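Teaching Kitchen Tasks by Remote Control
November — Ivell Household Methods Office

Operators should keep the rack, mug tree and oven in the same positions for an entire session. Guide the gripper to the rim of a plate, close it slowly, and pause before lifting.

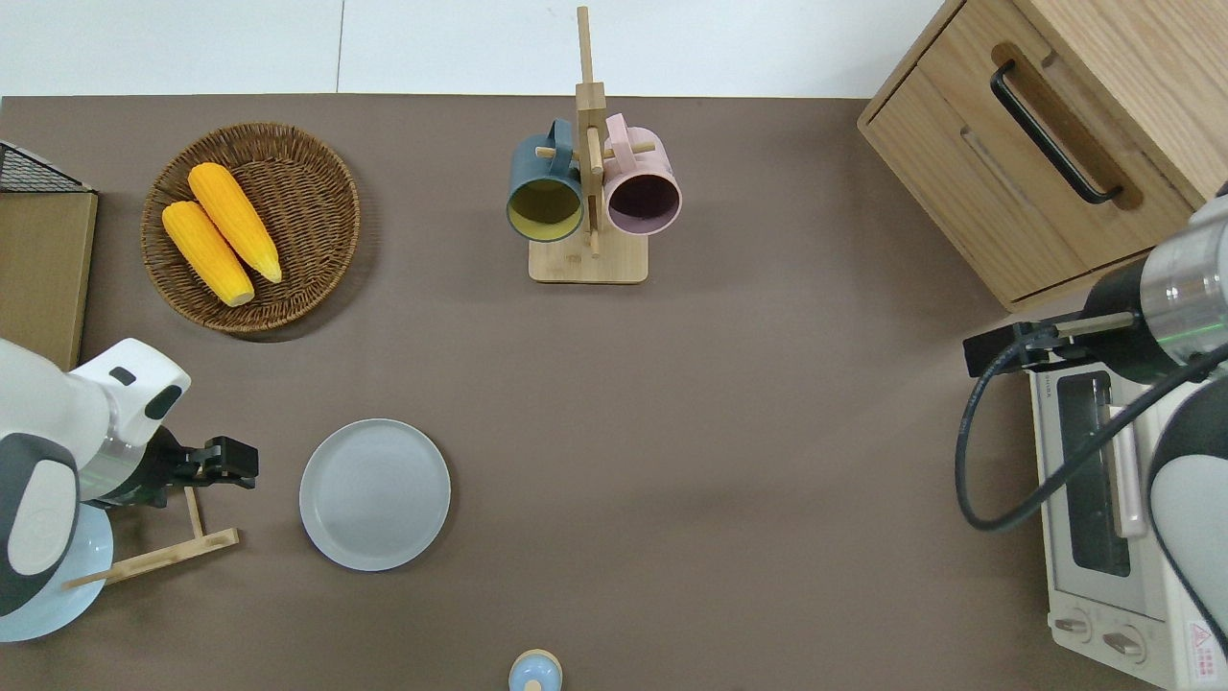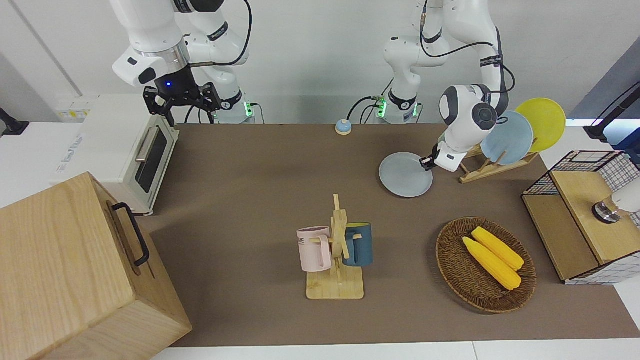 Discard any run in which the operator hesitates for more than 2 seconds — long pauses are learned along with the motion. Vary the starting place of the plate between runs, and label each file before beginning the next.

Contact: Ivell, Nillport | Copyright Ivell. All rights reserved. | Back to top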